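Old Lapointe workshop gets ready to open as a bath and tile showroom 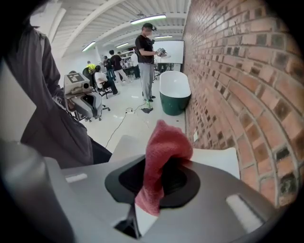
A green bathtub by the brick wall, with a red-pink towel close at hand.

If you have walked past the old Lapointe workshop lately and wondered what all the coming and going was about, we have happy news! The big bright room at the back is being turned into a showroom for bathtubs, tile and towels, and it should be ready for visitors in September.

Marjorie Horrocks, who has run the Matedura bath shop across the street for 28 years, told us she fell for the red brick the minute she saw it (and she has looked at a good many walls in her time). The freestanding tub, dark green on the outside and white at the rim, will stay right there against it.

Her business partner, Barış Akyol, is looking after the towels, which will start at $2 for a washcloth. The first 250 people through the door get one free, so it may pay to come early and bring a neighbor.

Doors open at 10 a.m. on a Tuesday, with coffee until noon, and parking is in the side lot off the alley.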